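Ticket: Weekly location not updating on the truck page
Opened by: Gwendolyn Benavides, Pettigrew Pierogi Truck
Handled by: Mulent Menu Support
Status: Pending customer check
Date opened: Dec 15, 2022

Hi there, and thank you in advance for your patience with me, I am much better with dough than I am with computers! We run a small pierogi and kielbasa truck, and we move to a new spot every week, so folks rely on our page to know where we'll be. I changed our location from Skamton to the Wimenov lot last night, hit save, and got the green "Saved" message. When I pull up the page on my phone it still says Skamton. On my husband's phone it says Wimenov. My sister sees Skamton but with the Wimenov hours, and that's the one that really worries me (we close two hours earlier there and I don't want anybody driving out for cold potato-and-cheddar).

Things I tried already: logging out and back in, saving again, and taking the location off completely and putting it back. The holiday menu I added at the same time shows up just fine everywhere, even the sauerkraut and mushroom special.

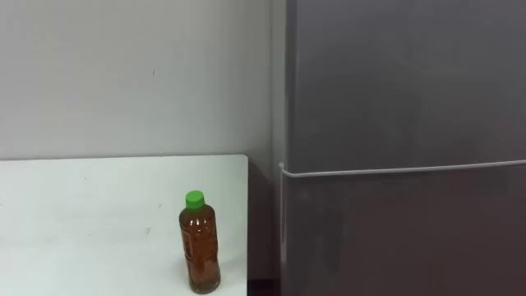
Wall, table and refrigerator.

Reply from Lyle Fitzsimmons, Mulent Menu Support

Good morning Gwendolyn, and thanks for writing it all out so clearly, it saved us a lot of back and forth. Your new location did save on our end. The location and the hours live in two separate blocks, and each one keeps its own stored copy. I cleared both of them by hand just now. Could you please wait 30 minutes, then open the page in a private window and tell me which town you see? Please don't save again in the meantime, as that starts the timer over.

Update from Gwendolyn

Well, I waited (and got a whole tray of onions done) and my phone now says Wimenov with the right hours, hooray! The little map is still pinned to Skamton, though, and when I tap "Directions" it takes me there too. I asked in the truck owners' forum whether anyone else had run into it.

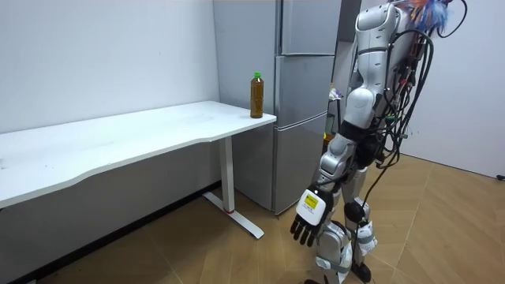 Damián Quezada: Same thing happened with my taco truck back in June. The map doesn't follow the town name, it follows the street address line underneath. I had to delete the old address, save, then type in the new one and save a second time.

I tried it Damián's way and the pin moved over right off. Directions go to the lot now.

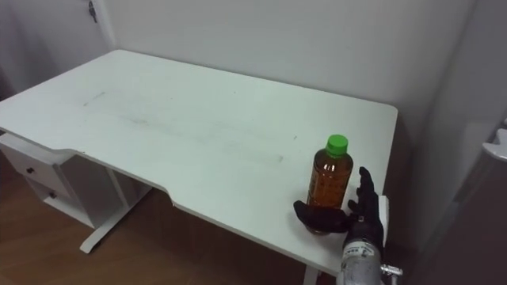 The only thing left is the pre-order page, where the pickup list still offers Skamton as the first choice. I've switched pre-orders off until you can take a look, so there's no rush on your side, and thank you again for being so kind about it.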